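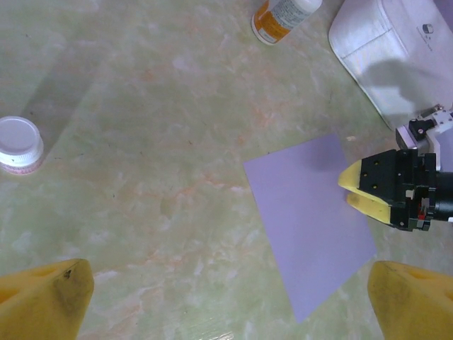
*Figura 1. Hoja lila girada respecto a la mesa, sobre tablero verde claro de aspecto marmolado.*

## Sesión 4. Colocar el papel antes de doblar

Taller de plegado básico, grupo del martes. Apuntes de Inês Macedo, revisados con Uchenna Omoregie.

Estas notas recogen lo que vimos en clase sobre la preparación de la hoja. El plegado propiamente dicho está en la sesión 5. Quien faltó en marzo debería leer antes la hoja sobre tipos de papel.

### 1. La superficie

Trabajamos siempre sobre una superficie lisa y dura. El dibujo del tablero importa poco para doblar, pero sí para ver. Sobre un fondo con vetas, como el de la figura 1, un papel de color uniforme se distingue bien. Un papel blanco o muy pálido se pierde más, y cuesta seguir el borde con la vista.

Antes de empezar se pasa un paño seco por la mesa. Una miga debajo del papel deja marca al repasar el pliegue, y esa marca ya no se quita.

Los objetos altos se dejan lejos de la zona de trabajo, hacia el fondo. La sombra sobre la hoja molesta bastante cuando hay que localizar una línea fina. Quien trabaja con lámpara la coloca en el lado contrario a la mano dominante.

### 2. Orientación de la hoja

Hay dos posiciones de partida:

- **Recta:** un lado paralelo al borde de la mesa. Se usa para los pliegues de libro y de armario.
- **En rombo:** una esquina apunta hacia quien dobla. Se usa para los pliegues en diagonal y para la base de cometa.

La posición de la figura 1 queda fuera de las dos. La hoja está girada con respecto a la mesa, y antes de doblar hay que llevarla a una de las posiciones de partida. El giro se hace con la palma apoyada en el centro del papel, sin tirar de una esquina. Si se tira de la esquina, el papel fino se arruga justo donde más se nota.

Bình Tôn preguntó si se puede doblar con la hoja torcida y corregir después. Se puede, pero el ojo toma como referencia el borde de la mesa y el pliegue suele salir desviado. Con práctica el problema disminuye.

### 3. Sujetar y alinear

1. Se apoya una mano plana sobre la mitad que no se va a mover.
2. Con la otra se levanta el borde contrario, cogiéndolo cerca del centro.
3. Se lleva borde con borde, sin apretar todavía.
4. Se comprueban las dos esquinas.
5. Se marca el pliegue desde el centro hacia fuera – primero con la yema y luego con la plegadera.

En el paso 4 se admite un desajuste de hasta 2 mm en los ejercicios de clase. Si es mayor, se abre la hoja y se repite. El segundo pliegue se hace sobre una hoja nueva cuando el primero ya quedó marcado.

### 4. Papel y cartulina

La cartulina fina se comporta de otra manera. Conviene hendirla antes con regla y punta roma, y doblarla siempre a favor de la fibra. Para averiguar el sentido de la fibra se curva la hoja con suavidad en las dos direcciones: la que ofrece menos resistencia es la buena.

### Para la próxima sesión

- Traer cinco hojas de un solo color y una regla.
- Practicar el pliegue de libro y la diagonal, 35 minutos en total.
- Anotar en cada hoja, a lápiz, la posición de partida.

Châu Âu guarda las plegaderas en el armario del aula – se devuelven al terminar.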